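Features > Workplace > Robots and Rules

Search this site Go Search tips

The House Rules

Before a kitchen robot at Pastside is allowed to pick up anything, it has to do nothing properly. The gripper opens, the arm goes to its waiting position, and it stays there until a person tells it to go on. If it drifts, or if the fingers close on their own, the run is thrown out and the reason is written in the log.

That is rule one in a rulebook that now runs to 38 pages. Wilmer Tamayo wrote most of it. He spent years inspecting restaurant kitchens before he moved over to robots, and the rulebook reads like the work of an inspector. It has short sentences and a lot of page references. Every rule has a number, and no number is ever used twice, even after a rule is dropped.

Pastside tests household robots in simulation before any of the software goes near a real home. Its simulated kitchens have tiled walls, stone counters and the usual clutter. The rules apply there exactly as they would in an apartment with people in it. Tamayo would not sign off on a looser set for the computer.

"If you let it bump the wall in there, it learns the wall doesn't matter," he says.

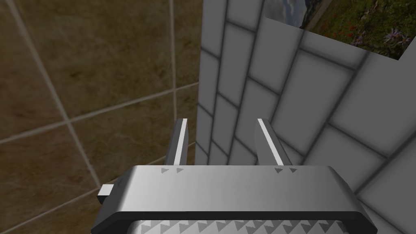 Fingers open and nothing held, in one of the simulated rooms.

The first section of the book deals with empty hands. Fingers must be open before the arm comes near an object. The arm must keep clear of walls and anything hanging on them. Speed is capped at 80 percent of the normal limit whenever the gripper is within reach of a corner, where it is easy to clip one wall while watching the other.

The second section covers what the robot may pick up, and this is where the arguments were. An early draft sorted objects by weight. Testers found that weight told them very little. A full cup of coffee and a can of beans can weigh the same, and only one of them ruins the rug. The list was redone by what happens if the thing is dropped, squeezed or tipped.

Cleaning products got their own chapter, with 19 rules. A bottle has to be held upright the whole time it is off the counter. The grip goes on the body, never on the trigger or the cap. Soft bottles have a lower force limit than hard ones. A bottle may not be carried over food, over an open bowl or over a plate that somebody could eat from later, and if there is no clear path the robot has to stop and ask.
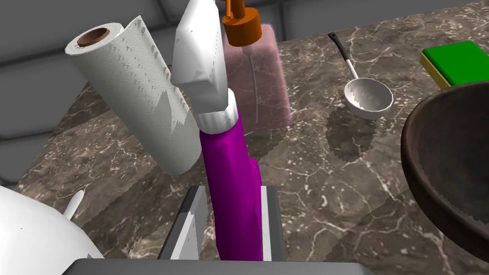
The bowl rule has caused the most failed runs. Kitchens are crowded, and the shortest way across a counter usually goes over something. Software that scored well on speed did badly once the rule came in, and one team, Goh, pulled out for a season to rebuild its planning from the ground up. Another, Kisix, argued that an empty bowl should not count. Tamayo turned them down. A robot can be wrong about whether a bowl is empty, he told them, and he didn't want to write a rule that depended on it.

Reviews are held every Wednesday. Each failed run gets 2 readers, who work apart and then compare notes. If they disagree about which rule was broken, the rule is treated as badly written and goes back to Tamayo. He says that happens more than he would like. The wording on "upright" has been changed several times, and it now gives an angle.

The next edition will add a chapter on handing objects to people. Tamayo has a draft, and he has already struck out half of it.

Contact the editors | Copyright Pastside Features. All rights reserved. | Back to top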